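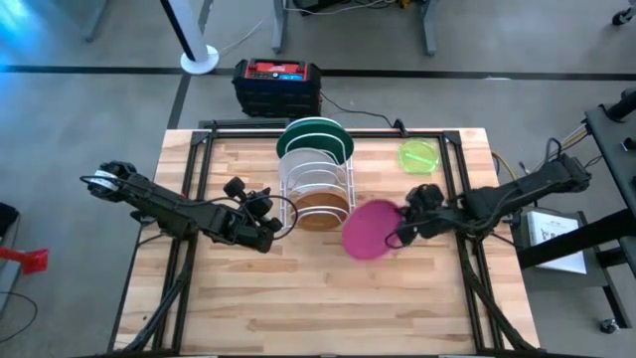

Vichien Klinhom answers slowly and likes to correct himself. When I asked him what his group at Naltus has found out this winter, he first said "that plates are difficult," then took it back. "Plates are easy. The order is difficult."

His project has the name Hemow. It studies how a pair of robot arms can learn a household job from people who steer the arms by hand, and the job he has stayed with the longest is putting plates into a wire rack. In the laboratory in Fallport the plates have different colors, and one of them is clear, so the rods of the rack can be seen through it. I wanted to know if the colors are for the robot or for the people.

"For both," he said. "When I look at the recordings in the evening, I want to say 'the green one went in first' and be sure. But the clear plate is for the robot. It has to find the border of a thing which it can almost not see. In the beginning we left this plate out, and our results were very nice. Then we put it in and they were less nice, and I believe them more."

The method itself is simple to explain. An operator loads the rack many times, and the model learns from these recordings which movement comes next. What the group changed is the way the operators work. In the first period everybody was free to choose the order of the plates and the arm which takes each one. In the second period the operator got a fixed order before each round, and only the starting places on the table were different.

Klinhom expected that the free recordings would be better. "I thought that variety is always good. I wrote it also in the proposal, so it was a little painful." The model from the free recordings often moved toward one plate, stopped above the wood, and turned to another one. He calls this "the doubt." In a test series of 14 rounds, the model finished 2 without a person helping. With the fixed order it finished 8.

Is this not only a sign that the second task is more narrow? He nodded before I was done with the question. "Yes, this is a fair objection. A colleague from Ammann asked me the same, with less polite words. We gave the robot an easier problem. But afterward we mixed the two kinds. We trained first with the fixed order and then added the free rounds, and this model finished 7. It is one less than the best, but it can accept a plate which lies in a strange place."

He does not want to make too much of the difference between seven and eight. The series is short, and he plans to repeat it in March with operators who have not done the job before. The people who steer the arms now have become very good, and he sees this as a problem too. They make almost no mistakes, so the model never sees how a mistake is repaired.

"If a plate leans on the wrong rod, a person takes it out a little and tries again," he said. "It takes one second, and you don't notice you did it. I have very few recordings of this second. I asked the operators to make errors for me, but an error on purpose looks different. They are too elegant."

Near the end I asked about the second arm, because one hand seems to be enough for a plate. Klinhom explained that a plate lying flat on the far side is often hard to reach at a good angle for one arm, and the other has a better way to it. Passing a plate from one gripper to the other is not part of the study yet. He tried it in December and put it away again.

"We will come back to it," he said. "First I want the clear plate to go in on a normal morning, when I am not standing next to the table."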